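`flurnisis` is a table of shrinkage and mass measurements for woven and knitted household textiles before and after home laundering. Current release: January 7, 2026. It replaces the November release, which had the warp and weft columns swapped for the Viltum batch.

## Contents

| File | Description |
|---|---|
| `items.csv` | One row per textile item, 771 rows |
| `cycles.csv` | One row per item per measured wash cycle |
| `labels.csv` | Care label text, transcribed by hand |
| `units.md` | Units and rounding rules |

`items.csv` and `cycles.csv` join on `item_id`. Labels join on the same key, but items bought without a care label have no row in `labels.csv`, so use a left join.

## Main fields

- `item_id`: string, stable across releases.
- `batch`: `brorum`, `zelenak` or `viltum`. Names the purchase batch and carries no information about the maker. The accent in Zelenák is dropped in the field value.
- `construction`: `terry`, `plain`, `twill`, `jersey`, `waffle` or `other`.
- `fiber_label`: fiber content as printed, not verified by testing.
- `gsm_nominal`: grams per square meter as stated by the seller. Empty if not stated.
- `gsm_measured`: grams per square meter after conditioning, before the first wash.
- `warp_mm`, `weft_mm`: distance between the stitched marks, in millimeters. For knits, `warp_mm` holds the wale direction.
- `cycle`: integer. Zero is the unwashed state.
- `dry_method`: `line`, `flat` or `tumble`.
- `flag`: see Known problems.

## How measurements were made

Each item was marked with contrasting thread at the corners of a 300 mm square. Items too small for the full square were marked at half that distance and have `short_gauge` set to true. Chalk and washable ink were tried in the Brorum batch and dropped after the marks faded; those rows were removed.

Items were left flat on a mesh rack overnight before every measurement. They were then laid on a glass plate, smoothed by hand without pulling, and measured twice in each direction. The stored value is the mean of the two readings. If the readings differed by more than 2 mm, the item was lifted, relaid and measured again.

Washing used a front-loading household machine on its normal cotton program with a powder detergent and no softener. Loads were filled with plain cotton ballast to keep the total dry mass constant. Spin speed was left at the machine default. Water hardness was not controlled.

## Computing shrinkage

Shrinkage is not stored. Compute it per direction:

```
shrink_pct = 100 * (mm_cycle0 - mm_cycleN) / mm_cycle0
```

Negative values are valid. They occur mostly in jersey items dried on a line, where the wet mass stretches the fabric lengthwise. Do not clip them to zero.

Avoid averaging warp and weft into one number for terry. Warp shrinkage in looped fabrics is usually the larger of the two, and the average hides it.

## Known problems

1. Some 17 items have a `gsm_nominal` that disagrees with `gsm_measured` by more than a quarter. They are flagged `gsm_conflict` and kept.
2. The Zelenák batch has no cycle 2 measurements.
3. `fiber_label` mixes "elastane" and "spandex". The source text is preserved. Normalize before grouping.
4. Borders woven without loops shrink at a different rate from the body of the towel and cause puckering. Marks were placed inside the borders, so this effect is absent from the figures.
5. Color is recorded as free text and is not suitable for analysis of dye effects.

## Loading

```
import pandas as pd

items = pd.read_csv("items.csv", dtype={"item_id": str})
cycles = pd.read_csv("cycles.csv", dtype={"item_id": str})
df = items.merge(cycles, on="item_id", how="left")
```

Omitting the `dtype` argument strips leading zeros from the Viltum identifiers, and the join then fails silently for that batch.

## Maintenance

Maintained by Oľga Vrabec. Corrections should give the `item_id`, the cycle and the field concerned. Identifiers of withdrawn items are not reused.

The next release will add skew, measured as the offset between opposite corner marks along the weft. 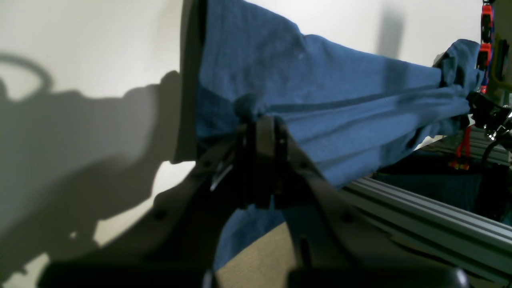
Skew values will go into `cycles.csv` as `skew_mm`, with existing columns left in their present order.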